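Frequently Asked Questions: Breakfast Tables and Display Boards
Brophy House Residents' Handbook, Common Kitchens Section 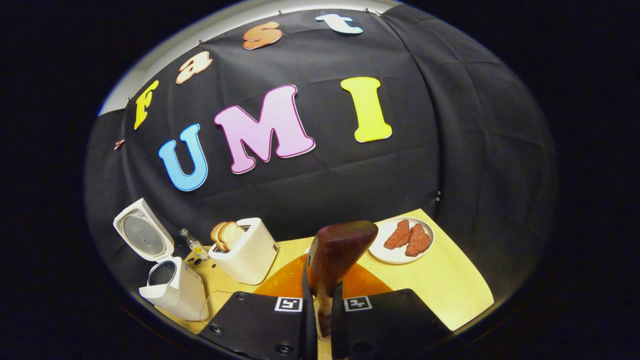 This page answers the questions most often put to the House Office about the use of the common kitchens for group breakfasts, including table settings, small appliances, and lettered backdrops. It applies to all three kitchens and replaces the March edition. Residents who have already booked under the earlier edition do not need to book again.

Who may reserve a breakfast table?

Any resident in good standing may reserve a table. Guests may attend but may not make the reservation. Groups from outside Brophy House should write to Bríd Buckley in the House Office, who handles outside use under a separate agreement.

How long does a reservation last?

Each reservation is for 60 minutes of table use. Setting up and clearing away are counted separately, and the group may enter the kitchen early for this purpose if no other group is using it. A second period may be requested on the same form. It will be granted only when the kitchen is free.

Which appliances are provided?

Each kitchen has one electric kettle and one toaster for table use. Both are kept in the cabinet marked for breakfast equipment and must be returned there once they are cool and clean. Residents may bring their own appliances if these have been checked by the House Office and carry a current sticker.

May the kettle and the toaster be used on the same table?

Yes. Each must be plugged directly into a wall outlet. Extension cords and multi-plug adapters are not permitted in the kitchens. Cords should lie flat on the tabletop, away from the toaster and away from the side where people sit. A cord may not cross a walkway.

How should the kettle be filled?

Unplug it and fill it at the sink, no higher than the line marked inside. The lid must be fully closed before the kettle is switched on. A kettle with its lid open may not shut itself off at the boil, and the steam can burn a hand or face. The lid may be left open while the kettle is standing unplugged to dry.

What kinds of bread may go in the toaster?

Plain sliced bread, bagels cut in half, and English muffins. Bread that has been buttered, filled, or iced may not be toasted. Slices should stand upright in the slots without being forced. If a slice becomes stuck, unplug the toaster and wait for it to cool. Do not use a knife or fork. The crumb tray is to be emptied after every reservation, including those at which only one or two slices were made.

May meat be served?

Yes, if it has been fully cooked. Meat is to be prepared on the main range and carried to the table on a clean plate. A plate that has held raw meat must be washed in hot water and soap before it is used again. Ground meat must reach an inside temperature of 160 degrees Fahrenheit. A thermometer hangs beside each range. Cooked meat should not stand on the table for more than the length of the reservation, and leftovers must be labeled with a name and room number before going into the refrigerator.

Are vegetarian groups given separate pans?

Yes. The pans with green handles are kept for this use in Kitchens 1 and 2. Kitchen 3 does not have a set at present.

May sauces, syrups, and seasonings be left out for the next group?

No. Small bottles and jars must be capped, wiped, and taken away by the group that brought them. Any container without a readable label will be thrown out when the kitchen is inspected.

Are place mats required?

A mat or trivet is required under any hot dish. The tabletops are wood and mark easily, and the cost of refinishing a damaged top is charged to the person who made the reservation. The charge is currently $370. Mats may be borrowed from the breakfast cabinet. Fabric mats should be shaken out before they are returned, and plastic or rubber mats should be wiped on both sides.

May a group hang a backdrop behind the table?

Yes, on the side of the table farthest from the range. Cloth backdrops should be held along the top edge with clips. Tape, staples, and nails damage the painted walls and are not allowed. The cloth must stay well clear of the toaster and of the steam from the kettle. Wrinkled cloth may be pressed in the laundry room and should not be ironed on the kitchen tables.

What lettering may be used?

Cut-out foam, felt, or card letters are all suitable. Foam letters hold their shape best and are the easiest to read from the far end of the room. Residents may choose any colors and any wording that is in keeping with the general conduct rules. Letters should be attached to the cloth and not to the wall. Brophy House keeps a box of spare letters, which may be signed out from Archie Dunbar. The box is short of vowels, and donations are welcome.

How many people may attend?

Kitchens 1 and 2 may hold no more than 54 people together when the folding doors are open. The limit for each kitchen when the doors are closed is posted at its entrance. Kitchen 3 is for small groups only.

What must be done before leaving?

The person who made the reservation is responsible for the following:

Kettle emptied, unplugged, and left to dry
Toaster unplugged and crumb tray emptied
Plates washed, dried, and put away
Mats returned to the cabinet
Tabletop wiped with a damp cloth and then a dry one
Backdrop, clips, and letters taken down
Trash and recycling carried to the outdoor bins

What if an appliance stops working?

Unplug it, attach one of the red tags from the cabinet, and leave a note at the House Office. Do not attempt a repair. Čestmír Hrnčiar inspects tagged equipment and will arrange a replacement where needed.

How is a reservation changed or canceled?

Write on the original form, or call the House Office at extension 3731. A group that does not arrive and has not canceled may be refused its next request.

Who should be contacted about allergies?

Notices of allergies should be given to Ailbhe Mac Giolla before the day of the reservation. A card listing the foods served must be placed on the table at every group breakfast. Blank cards are in the cabinet drawer.

Page last reviewed October 25, 2026.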